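Lab Automation Club FAQ

Carmela De Luca, faculty advisor. Updated for the December season. Read this before emailing me please, most of it is in here.

When and where do you meet?
Tuesday after last bell, chem lab, till 5:30. Late bus runs at 5:40 so don't dawdle.

Do I need to know how to code?
No. Helps, not required. New people start on glassware setup and the score sheets, then move to code when they want to. Usually takes a couple meetings before anybody's bored enough to ask.

What is the Gollel?
Our arm. Small benchtop one, bought used two years ago. The gripper pads are ours, printed in the tech ed room, version 6 or 7 by now.

What's the Oltstead Challenge?
Regional competition for high school teams. Your robot gets 300 seconds to sort and rack glassware with no hands on the controls. Max score is 600. Our best last year was a bit under half that, mostly because of dropped tubes.

Is it all one program?
No, two. Vision runs in Visier, motion is our own Python. Get the club laptop for Visier, the school Chromebooks will not run it, dont try.

Why glassware and not blocks?
Rules. Also clear glass is hard for a camera to find, and that's the whole problem we're working on this year. Blocks were solved by the middle school team.

How many people can go to the competition?
Team of six plus two alternates. The club itself has 27 on the list right now, everyone can build and test, not everyone travels. Travel team picked by attendance first.

What does it cost?
$2 a meeting for snacks if you have it. Club shirt is extra. Competition fee is covered by the Ackah grant this year.

What if I break something?
Tell me or a captain. Don't pick up glass with your hands, brush and pan are under the fume hood. You wont get kicked out for a broken beaker. You will for hiding it.

How should the counter be set up for a practice run?
Bins against the wall, side by side, open fronts toward you. Rack out front with space in between. Check against the photo:

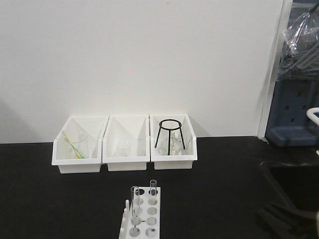

Practice layout. Three bins at the back, tripod in the right one, two tubes in the rack.

Do I need goggles if only the robot is touching the glass?
Yes. Everyone in the room, every time. Hair tied back, closed shoes too.

Can I come late because of a sport?
Fine, just sign in when you get here. Sign in sheet is by the door and it's what I use for attendence.

Where do forms go?
Tray on my desk. Permission form and the safety quiz, both signed, before your first run.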